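Subject: Re: [grultora-home] what to do about the shared cupboards
Date: May 2022

Sorry for the slow answer, typing this between two other things.

> Before we order anything I'd like to know what people think about the
> cupboards on the kitchen wall. Keep the doors, or take them off and go
> with open shelves like the Hestell people did? And does anyone have a
> view on the little drawer units? We have nowhere to put the small stuff
> since February and it's all in one box now. Budget is what it was, so
> please no fitted cabinets. If you have measured anything, send it.

Keep the doors. Open shelves look nice for a week, then it's dust on every cup. The doors we have are fine, pale blue-gray, a bit dull, goes with anything. Handles are the big curved ones you can get your whole hand behind, good if your hands are full or greasy. I would not swap them for knobs. If someone wants to spend money, spend it on the hinges. Two of them drop when you open the door and you have to lift it shut.

On the drawer unit: yes, get one. I like the small white four-drawer type. Flat top so you can stand a tray on it, and the pulls are recessed so nothing catches a sleeve. Granik has something close for 49, Illés had theirs at 30 last I looked, but check the depth, the cheap one may be too shallow for the label rolls.

Pictures, doors first and then the drawers on the white cloth:

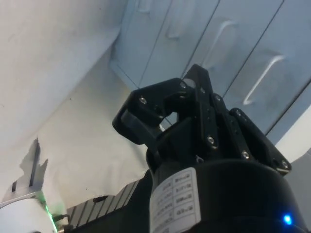
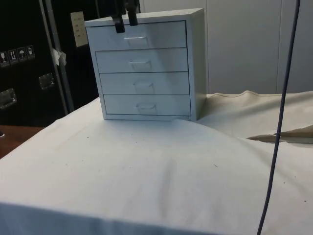 What I'd put where

Top drawer: pens, tape, scissors, the things people actualy look for
Second: batteries and bulbs, new ones only please
Third: string, clips, rubber bands, candle ends
Bottom: manuals and spare keys, with tags on

Labels on the front, above the pull, small. Not on the top, they just get covered up.

Where it goes: end of the counter, not next to the sink. Matte white marks easily and I don't want to be wiping it every day. Put a cloth or a bit of felt under it, saves the counter. I have an old tablecloth that can be cut up, no need to buy any.

Cupboards: plates and bowls at the low end of the shelf, glasses over them, baking tins on the top shelf where only the tall people go. Anything chipped goes out. Last time I sorted that wall there were 9 lids with no pot, and I bet they're all still in there.

Not measured the wall yet, will try to do it tomorow before lunch. Need the gap between the counter and the bottom of the cupboards, and the depth of the counter at the window end. If somebody has a tape there already, just do it and post it here.

Please don't order from Granik before the sizes are in, their returns are a pain.

Gotta run. More later if I find the old sketch.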